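片づけの単位を小さくする

2018年2月

去年の暮れに引っ越しをして、荷ほどきが終わらないまま年を越した。段ボールは寝室の壁ぎわに積んだままで、その横で寝起きしていた。冬のあいだに少しずつ開けていき、今週ようやく最後の箱をたたんだ。忘れないうちに、やったことを書いておく。

最初に失敗したのは、部屋ごとに片づけようとしたことだ。「今日は台所」と決めて始めると、台所の箱から文房具が出てくる。文房具を書斎に持っていくと、書斎の床に別の箱がある。その箱を開けて古い手紙を読み、気がつくと夕方になっている。これを三回やってから、部屋で区切るのをやめた。

次に時間で区切ってみた。一時間と決めて、鳴ったら終わり。これも合わなかった。一時間たったときには床に物が広がっていて、そのままやめると翌日は広がったところから始めることになる。歩くたびに何かを踏んだ。

いまのやり方は、浅いトレーを一枚使う。箱から物を出してトレーに入れ、その中身の行き先が全部決まるまで、次の物を箱から出さない。トレーが空になったらやめてもいいし、もう一回やってもいい。それだけである。

深い箱ではだめだった。最初は洗面器を使ったのだが、底のほうに小さい物がたまって、結局そこが新しい物置きになった。浅ければ底まで見えるので、残っている物をごまかせない。細かい物ばかりのときも、詰めこまずに底が見えるくらいでやめておく。 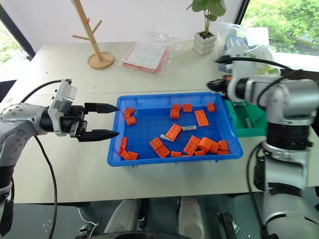
青いトレーに、オレンジ色のブロックと白い筒。

行き先は四つにした。使う、しまう、人に渡す、捨てる。「あとで考える」は作らなかった。前の引っ越しのときにそれを作って、あとで考える箱が三つできたからだ。その三つは今回もそのまま運ばれてきて、開けたら延長コードと使いかけの便せんが入っていた。

意外に手間取ったのはケーブル類だった。何の線かわからないものは、手元の機械に一度差してみて、合わなければ捨てた。カメラの充電器だと思って六年持っていたものは、とっくに手放した電話機の充電器だった。説明書は、いま家にある機械の分だけを封筒に入れた。

人に渡す物は玄関に紙袋を置いて、いっぱいになったら持っていく。本は近所の古本屋に11冊売って、800円になった。値段がつかなかった料理の本は持って帰ってきた。一冊は開いてみるとまだ作りたいものがあったので、台所の棚に戻した。豆の煮込みのページに昔のレシートがはさまっていた。

食器は減らすつもりだったが、あまり減らなかった。皿は割れたものから減っていくので、それに任せることにした。かわりにプラスチックの保存容器を見直した。ふたと本体を全部並べて、組にならないものを出した。ふただけのものが六枚あった。本体がどこへ行ったのかは見当がつかない。

収納用品は新しく買わないと決めていたが、一つだけ例外がある。引き出しの仕切りを100円の店で買った。鍵と印鑑と電池が同じところで転がっていたのが、ようやく止まった。買う前に引き出しの内側を測っておいたので、寸法は合った。前の家では測らずに買って、二度返しに行っている。

毎日はやっていない。残業の日は何もしないし、週末も出かければそのままだ。それでも間があいたときに困らないのは、部屋の中に途中のものがないからだと思う。たたんだ段ボールは次の回収日に出す。

残っているのは押し入れの上の段で、客用の布団と扇風機が入っている。扇風機は夏になったら一度出すので、布団のほうはそのときに決める。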